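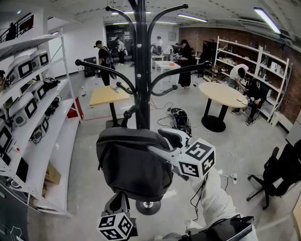 Coat rack on the ground floor, one backpack on the lower hooks. Shelving bay at left.

Home Projects Reports Partners Contact

Lutum Workshop: Storage and Circulation Works
Progress report to Prolton, period ending September
Prepared by Giang Hầu

Status

The ground floor portion of the work is in use. The upper level has been measured and nothing has been bought for it. Spending to the end of the period is $860 against the grant of $2,000. There is one change to the approved scope, set out under Changes, and one decision requested from Prolton at the end.

Background to this period

The application listed the same complaint from several users of the building: bags and coats were left on chairs, on bench ends and on the floor along the walking route. The work tables lost usable surface to personal items, and the route between the shelving and the tables narrowed during the busy part of the afternoon. The grant covers hanging storage, shelf allocation, cable storage and marking. It does not cover furniture for working at, lighting or the building itself.

The workshop stayed open throughout. Items were moved or placed while people were working, and no area was closed for more than one morning.

Hanging storage

Freestanding coat racks were chosen over wall hooks. The nearest wall on the ground floor is taken up by shelving for most of its useful length, and the rear wall is too far from where people arrive. The type in use has a tall central pole on a round metal base, with curved black hook arms at several heights, each arm finishing in a ball tip. The base stands directly on the concrete floor.

The purchase order to Gisow was for 4 racks. All have been delivered. Those on the ground floor are in place; the remainder are boxed in the store until the upper level layout is agreed.

Observations from use:

The lower hooks take backpacks. A full backpack on a high arm puts the load well above the base and can make the rack lean when the bag is pulled off sideways. Users have been asked to keep the high arms for coats and light items. Compliance is good for coats and mixed for bags.

The ball tips hold a shoulder strap adequately. The short grab loop at the top of some bags is too tight to pass over the tip, and those bags are hung by one strap, which lets them swing out from the pole. An allowance for this has been added to the clearance drawing.

Long coats on the lower arms touch the base. This is minor and no action is proposed.

The racks turn slightly when a bag is lifted off in a hurry. A rubber ring under the base was tried on one rack and stopped the movement. Rings for the others are on the next order.

Clearances

The drawing submitted with the application showed the rack close to the end of the shelving bay. With bags hung, that position left too little room to reach the lower shelves without moving the rack. It has been shifted toward the middle of the floor, and the drawing has been corrected. A gap of 50 inches is now kept between the outermost hook arm and the nearest table edge. The figure was set with bags on the hooks and a person standing at the table.

Position is marked on the floor with tape at the edge of the base. Tape wears quickly under rolling carts. A painted ring is preferred and has been priced, though it requires the floor to be cleaned and left undisturbed overnight. It will be done together with any other floor marking so that the cleaning is paid for once.

Shelving

The white metal shelving on the ground floor was in the building before the grant and has been retained. Work on it in this period was limited to emptying, wiping down, checking the shelf clips and reallocating the contents. Two clips were bent and have been replaced from spares.

The allocation now in force is:

Upper shelves: the white units with black screens, facing out.
Shelf edges beside the units: leads belonging to those units, coiled.
Middle shelf, back: loose wiring waiting to be sorted.
Low shelf: cardboard boxes.

The units can be reached from the front without moving anything else. The remaining difficulty is the wiring. Coiled leads on the upper shelves keep their shape, and people return them coiled. The leads on the shelf below are still tangled, and each time one is taken out the rest are disturbed. An earlier sorting session cleared part of the shelf, and it filled again within the month. The conclusion drawn is that sorting alone does not hold without a container for each type of lead. Shallow open bins have been quoted by Từ and fit the shelf depth with the front lip turned down.

Low shelf storage is acceptable for boxes that are rarely opened. Cardboard picks up dirt from the floor when the area is swept, and lidded bins would be better in the long run. They are not included in the present budget.

Working tables

No tables were bought under the grant. The white table to the right of the rack was left where it was, and the rack position was set around it. People stand at this table for handwork, and it was one of the surfaces most affected by bags in the past. Since the rack went in, the table has been kept free of personal items during the walk-through checks, apart from cups and phones. The benches toward the back of the room are unchanged.

One user asked for hooks under the table edge for small bags. This was tried with a clamp-on hook and withdrawn after a week. The bag sat where a standing person's knees go.

Walking routes

The main route runs from the entrance side past the shelving and on to the rear of the room. It carries most of the foot traffic, including people wearing bags who have not yet stopped to hang them up. The route needs to be wide enough for someone with a pack on to pass someone reaching into a shelf. At the corrected rack position this is met along the whole bay except at its outer end, where people tend to cut the corner. The tape there has been renewed once.

The upper balcony has a black railing that overlooks the floor. Coats have sometimes been hung over it. A notice has been put up asking users to stop, and this is considered a temporary measure until racks are available upstairs.

Checks

A short walk-through is made at 4 p.m. on working days. The person making it notes bags on the floor, bags on tables, anything standing in the route and leads left hanging off a shelf. Notes go on a sheet beside the shelving and are copied to the project folder at the end of the week. The sheet does not record names.

The notes show fewer bags on tables than before the racks were placed. Bags on the floor have also fallen, mainly near the rack. Toward the back of the room there has been little change. People who spend the day at the rear benches keep their bags with them, and a second hanging point in that area would probably be needed to alter this. Leads hanging off shelves appear on the sheet as often as they did at the start.

Spending

Spent to date: $860. This covers the racks, delivery, floor tape, the trial rubber ring, labels and cleaning supplies. The shelf clips came from existing stock and were not charged.

Grant total: $2,000. The balance is reserved for lead bins, the remaining rubber rings, floor paint and the upper level. Labor has been provided by workshop staff within normal hours and is not claimed. Invoices are in the project folder under the supplier's name. The Gisow invoice shows delivery as a separate line, as Prolton requested after the previous report.

Changes

The application included a closed cabinet for personal items on the ground floor. It has been removed from scope. The only wall space of suitable length is occupied by shelving, and a cabinet placed in the open floor would narrow the route. The money set aside for it has been moved to lead storage and the upper level. Users who need to lock up valuables will continue to use the office.

Open items

Rubber rings for the remaining racks, to be ordered with the bins.
Lead bins, quote held from Từ, sizes confirmed against the shelf.
Sorting of tangled wiring, to be done on the day the bins arrive.
Painted floor rings, awaiting an overnight slot.
Upper level layout, measured, drawing in progress.
Possible second hanging point at the rear, to be looked at after the upper level is settled.

Decision requested

Prolton is asked to confirm that the cabinet money may be used as described under Changes. The bin order can be placed on receipt of that confirmation. The upper level drawing will be sent separately for comment, with rack positions and clearances marked in the same way as on the ground floor drawing.

Giang Hầu
Lutum Workshop

Share 4 Comments 0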